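January, gone ten at night and only just home. My hands smell of cable sleeving.

Spent the whole evening in the shared workshop with Marcelino and the two arms. The left one had been drooping a bit at the shoulder all week, so we pulled the settings back to where they were before Christmas and started over. It took 27 goes to get the speed limit right! I'd had it at 1000 and it was lurching about like a drunk uncle, and 804 turned out to be the sweet spot. Don't ask me why.
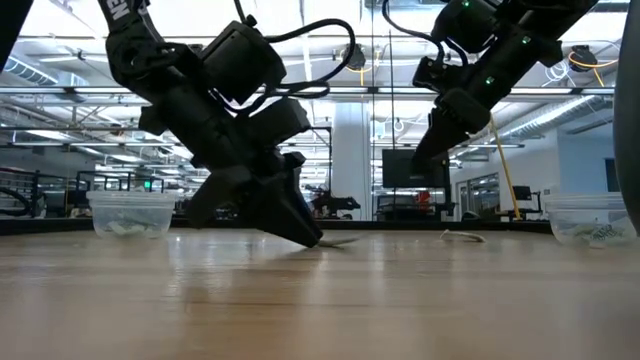
Marcelino still thinks we should have gone for one arm and done it properly, and we had that argument again over crisps. I like two. The cables are my big worry — that fat loop coming off the left arm swings out a long way, and I want it clipped in before it catches on something. Must ask Vitória if the Suklow clips are any good or if she's gone back to Hopkin.

Then on to the little green packets, the bit I'd been looking forward to all day.
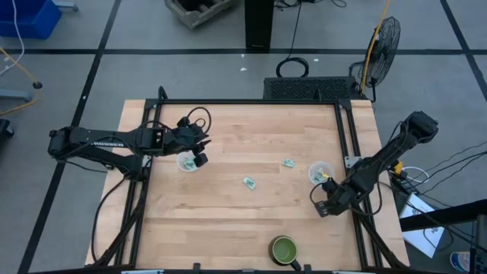
Left gripper over its cup, mug still on the table.

Vitória rang halfway through and we ended up talking about wrist joints for ages (she reckons we don't need the full 360, and she's probably right). I wrote her numbers on the back of my Wetemach receipt, so must not lose that.
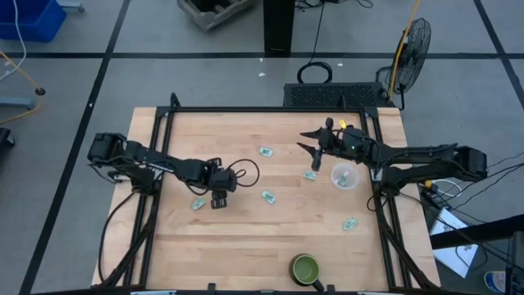 Packets all over the table, right gripper wide open.

Tomorrow: cable clips, new shoulder bolts, and reply to the Brarico people about the spare motor.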